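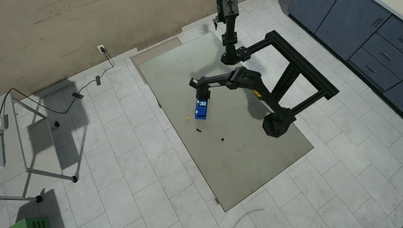
We're Clutau, a small shop in Larkport, and today we're putting out the setup and service guide for our two-arm practice cell — free, to anybody who wants it! I wrote most of it myself, so blame me for the jokes. It begins in simulation, because that's how I set up every cell now (I used to start with the bolts, and I have the knuckles to show for it). You can see the black frame with one arm mounted at its upper corner, and the other arm reaching over the mat with a small blue box in its gripper, fingers pointing straight down. I check that pose before anything else. If the gripper leans even a little, I go back to the wrist joint and set its zero again.

The guide runs 40 pages and covers 327 checks, from the first bolt to the yearly strip-down. Some are dull. Tighten the base bolts again after 4 hours of running, then mark them with paint. Wipe the fingers. Leave slack in the cable at the elbow — more than you think, please.

My favorite chapter is on repair. Our own cell at Seden, the workshop we share with Hafþórsson, had logged 1,231 cycles when one arm started to sag on long reaches. I swapped two motors before finding a loose screw in the shoulder. So that screw is now on page one!

The guide is out as of 30 October 2025, and you can get it from our front desk or by email. A second part on gripper care follows in November. Send me your corrections, I mean it.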